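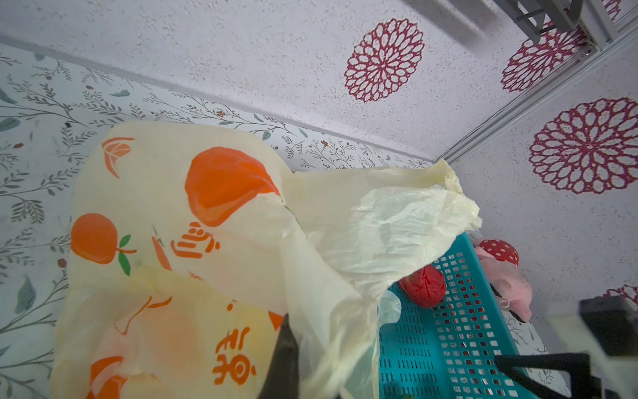 15 May 2020

Marmalade dye trials, continued. Well, I keep calling it that because the smell of peel has got into everything I own, but the dye is onion skins and the peel is only there because Ishbel Carnegie swears it softens the wool. I have my doubts! Still, I promised her a fair go, so a fair go it gets.

Two pots this time, same water, same wool (the Marasgate stuff, the rough grey-white skeins left over from November). Pot A had onion skins and nothing else. Pot B had onion skins plus a good handful of dried peel, tied up in muslin so I wouldn't be picking bits out of the yarn all evening like last time. Both skeins were mordanted with alum yesterday and left in the bucket overnight with a plate on top.

Brought both up to 60 degrees and held them there, or tried to. The little ring runs hot and B kept creeping up while I was fussing over A, so I spent most of the morning lifting that pot on and off like a nervous cook. If anyone else uses that ring, turn it down well before you think you need to. 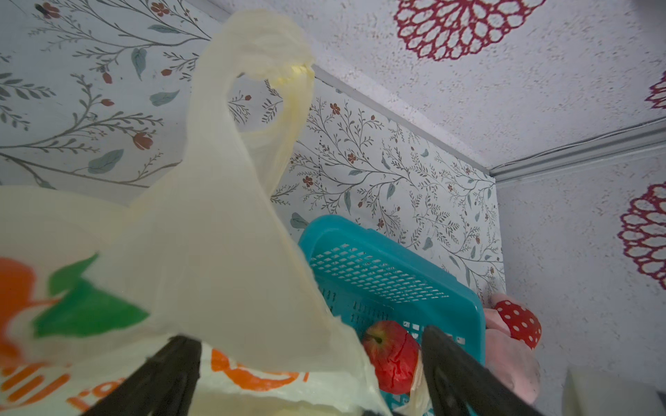 First look after an hour: A was a proper brassy gold, very cheerful, and B was duller and a bit browner, more like weak tea. I wasn't expecting them to part company so early. Could be the peel, could be the overheating, could be that I grabbed more red skins than yellow for B. I didn't weigh the two colours separately — silly of me, and I'll do it next time.

Rinsed both in the big sink until the water ran clear. A took ages and B was done almost straight away, so perhaps less had come out into that bath in the first place. Then the squeeze test, which is just me squeezing them and having opinions. B does feel slightly softer. Slightly. Ishbel, don't crow.

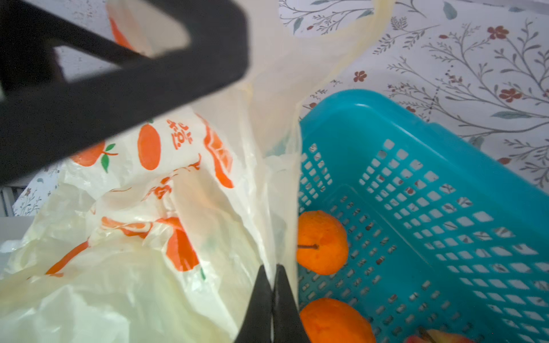

I cut 6 short lengths off each skein for the window card, half covered with foil, half not, and taped the card to the south side where it gets the afternoon sun. Florian Tessier wants the same thing done with the Plondel yarn so we can compare them side by side, but there's hardly any left and I'm saving it for the iron dip. Florian, if you're reading this, go and order some more, please.

The leftover baths are in the lidded tubs under the bench, labelled A and B. Don't tip them out! I want to try a second skein in each, and I'd like to see what a spoonful of washing soda does to A before it goes down the drain.

To do: weigh the red and yellow skins, find the other thermometer, wash the muslin, ask Ishbel how long she dries her peel.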